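Vullport Brake Fitment Table

Version 3, May release
Maintained by Kaiwen Shao

Summary

A cross-reference table of disc brake pads and rotors for passenger cars and light trucks. Each row ties one part number to one vehicle application. The table has 2,821 rows and comes as a single CSV file, with a second CSV for pad shapes and a short changelog.

The table was put together at Vullport for use at the parts counter. It is meant for lookup tools, inventory matching and checking catalog listings before they go online. It is not a service manual and has no torque values or bleeding procedures in it.

Files

fitment.csv – the main table, one row per part and application
shapes.csv – 84 pad shapes with outside dimensions in millimeters
superseded.csv – old part numbers and what replaced them
CHANGES.txt – changes by release

All files are UTF-8 with a header row. Fields are separated by commas. Notes that contain a comma are in double quotes. Open the files as text if you use a spreadsheet, or part numbers with leading zeros will lose them.

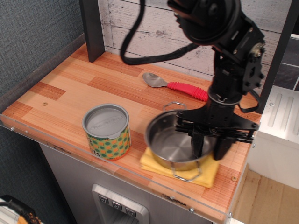 Gripper fingers down in the small steel pot, with the yellow cloth under it.

Columns in fitment.csv

part_no – the number printed on the box, with dashes kept
line – cleretti, elfassi or vullport
type – pad or rotor
axle – front or rear
make, model – lower case, no punctuation
year_from, year_to – model years, both ends included
engine – liters, blank if the part fits all engines
rotor_mm – rotor diameter for the application
shape_id – links to shapes.csv, blank for rotors
wear_sensor – none, clip or wired
pr_note – option code or build date split, free text
source – catalog, box or measured
checked – yes or no

Where the rows come from

Most rows were typed in from the printed Cleretti and El Fassi catalogs. The Vullport house line was entered from box labels in the Larnlow warehouse. Where the catalog and the box did not agree, the part was pulled and measured with calipers, and the row is marked "measured" in the source column.

Of the full table, 708 rows are marked checked. A checked row means a second person compared the part number, years and rotor diameter with the source. It does not mean the part was test fitted on a car. Front pads were checked first, so rear rotors have the fewest checked rows.

Rotor diameter

This column causes the most returns when it is wrong. Many models were sold with two or three front rotor sizes in the same year, depending on engine or wheel package. The table uses a separate row for each size. Do not collapse rows by make, model and year alone. If the customer doesn't know the rotor size, measure the old rotor across the face or read the stamp on the hat, if it is still readable.

Diameters are nominal. A rotor listed as 280 may measure slightly under on a worn part.

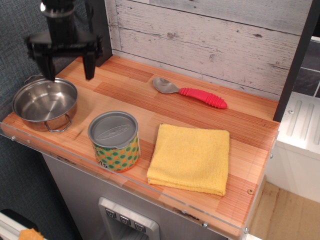

Thickness is not in the main table. We tried to add it in version 2, but the catalogs mix new thickness and discard thickness under the same heading, and we could not sort them out with any confidence. The column was dropped and will stay out until the rotors have been measured.

Known problems

Year ranges that cross a body change are sometimes too wide. If a model had a mid-year change, look at pr_note before ordering.

Wagons are listed under the sedan name unless the rear brakes differ.

Rear pads for cars with an electric parking brake are included, but the caliper type is only given in pr_note – it should be its own column.

Some El Fassi sensor leads are sold loose and have no row here. The wear_sensor value tells you what the pad takes, and the lead has to be looked up in the paper catalog.

Drum brakes are not covered.

Loading

The main file is small enough to read in one go. If your import tool has a limit of 1,000 rows per batch, split it by line and axle. Keep part_no, make, model, year_from, engine and rotor_mm together as the key. Part_no alone repeats.

Corrections

Send corrections to Kaiwen Shao with the part number, the vehicle, and a photo of the box label or the old part. Please leave the row order as it is if you send back an edited file. Fixes are merged on Wednesday and show up in the next release.

Terms of use

Free to use inside your own shop or store. If you pass the table on, keep this file with it. Check every part against the vehicle before fitting it.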